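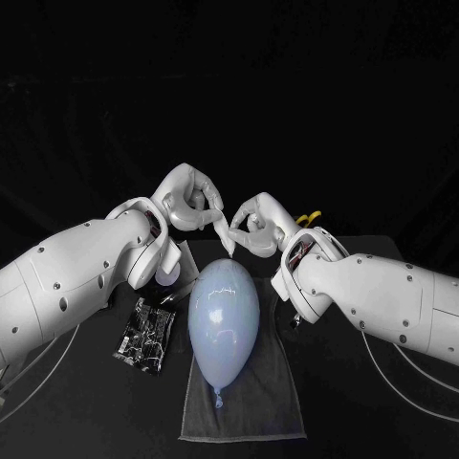 Anwara Wickramasinghe

Tempo de leitura: 2 min

A Sorkon anuncia para junho um conjunto de conversão em resina à escala 1/35, destinado a transformar um carro de combate de série num veículo de recuperação. O conjunto tem 186 peças e inclui guincho, lâmina dianteira, caixas de ferramentas e cabo de reboque em cobre.

Os moldes foram preparados pela Betasov, que já tinha fornecido à marca as lagartas articuladas do ano passado. A folha de decalques – quatro esquemas de marcação, dois deles em verde liso – é impressa pela Samarakoon.

A primeira tiragem será de 400 unidades. As primeiras 100 levam também uma folha de fotogravados com grelhas do motor e suportes de faróis, que mais tarde será vendida em separado. O modelo de base não está incluído.

As instruções foram refeitas depois do ensaio de montagem. A fixação da lâmina ocupa agora duas páginas, e as peças do guincho passaram a vir numeradas no próprio canal de fundição. Recomenda-se cola de cianoacrilato.

As encomendas abrem na sexta-feira, às 10h, na loja da Sorkon e nos revendedores habituais. Cada cliente pode reservar até dois conjuntos.

Este site utiliza cookies. Ao continuar a navegar, aceita a sua utilização.

© Sorkon | Contacto | Voltar ao topo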